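Home
Patterns
Rentals
Returns
About Us

About Ornirent

We rent out pattern. If you need three walls that look like they came from a slightly threatening opera house, and you need them for a month, you have found the correct company and possibly the only one.

Ornirent began when Marit Holmgren was dressing a shop window in April and wanted a black-and-white scroll behind a display of gloves. She could buy the scroll, in a quantity suited to a hotel, or she could paint it herself. She painted it herself. It took 13 evenings, the gloves sold out before she reached the second corner, and the shop owner asked whether she might take it away again when she was finished. She took it away. Then a neighbor asked to borrow it for a puppet show, and a dentist asked after that, and by the time the dentist returned it Marit had written a price list.

Ebbe Moen joined her the following winter. He had been hanging wallpaper for a living and was tired of customers who wanted beige. His condition for coming on board was that we would never stock beige. We have kept to this, apart from one sample called Oat that a supplier sent us by mistake and that now lives behind the boiler.

What we rent

Our patterns come in families. Each family has a small version, a large version, and a version Marit considers the right one. You can mix them. The usual advice is to choose one scale and stick to it, and we have nothing against the usual advice except that the results tend to look like a bathroom.

The family people ask for most is Motosetti. It is all curling leaves and hooked spikes, strictly black and white, and roughly mirrored down the middle so that your eye has something to complain about when it finds the places where it doesn't match. Put it at one size on the back wall and bigger on the two sides, and a small enclosure gets very loud very quickly. Customers have found owls in it, also a bat, also a former brother-in-law. Marit drew it and says there is nothing in there but leaves. We have stopped arguing with either party.

Ramalho is the quieter one. It has stripes and a sort of fern, and it rents mainly to people who came in for Motosetti and brought their spouse.

We also supply work surfaces to go under the walls. Most people forget about the surface until the day before and then put down a bedsheet. Please don't put down a bedsheet. A dark wood-grain top is what we suggest with nearly everything, as it keeps quiet and lets the walls do the shouting. Its one fault is that it shows every crumb of anything pale. Paper, thread, foam, sandwich: all of it turns up. Ebbe calls this an honest surface. He is also the one who doesn't sweep it.
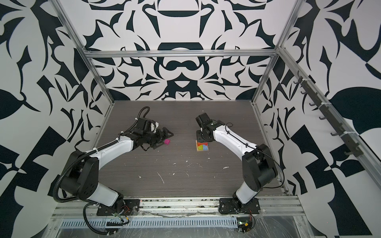
Black-and-white leaves and scrolls on three sides, dark wood-grain top, white scraps still to be swept.

How it works

You tell us the size of your table or your corner, and how long you want it surrounded. We send a drawing. You tell us the drawing is wrong, because you measured the table without the ledge, and we send another. This is included in the price.

The minimum rental is 8 days. We used to rent by the weekend, until it became clear that a pattern hired for a weekend comes home with balloons taped to it. The longest rental we offer is 60 days, after which you are invited to renew or to admit that you live there now.

Delivery goes out in Vemover crates, which we have had from the start and which have never once stacked the way the label promises. They are sturdy, though, and they have handles on the side where you would want a handle. When your crates arrive, keep the lids. We can't stress the lids enough. There is a shelf in our storeroom for crates without lids, and it is a long shelf.

Putting it up is your job unless you ask for Ebbe. If you ask for Ebbe, have coffee ready and do not stand behind him saying "left a bit." He can see that it needs to go left a bit.

A few words about tidying

Our return sheet has one page about payment and 2 about cleaning, and this is the correct ratio. Wipe the walls from the top down with a barely damp cloth. Brush the tabletop toward you and into a dustpan, going along the grain. White scraps collect in the middle and along the near side, wherever people have been busy, so start there and finish with the corners. Long curly threads should be picked up by hand; a brush only moves them somewhere new. Anything glittery should be confessed to at the time of booking.

If you skip all this we will do it for you and add a fee. The fee is modest. The note that comes with it is written by Marit and is somewhat less so.

Who rents from us

Window dressers, mostly. Also small theaters, craft fairs, a man who photographs teapots, several schools, and people who have a plain table against a plain wall and have had enough of it. We like all of them. We especially like the teapot man, who sends everything back cleaner than it left and has never lost a lid.

Not everyone loves the patterns. One customer wrote that a week inside Motosetti had made her feel "watched by upholstery." We asked if we could put that on our website and she said yes, so we have. She has since taken Ramalho twice.

Where we are

The workshop is upstairs, over a place that repairs accordions, and you will know you have the right door by the noise. Come up any time after ten in the morning. Samples hang along the corridor, smallest scale first, and you are welcome to take them down and hold them against whatever you brought with you. Please put them back in order. The order is written on the wall in pencil, under the light switch, next to Ebbe's height.

If you would like Oat, it's behind the boiler. You'll have to ask Marit, and you'll have to do it while Ebbe is out.

Request a drawing
Return sheet and cleaning instructions
Lost lids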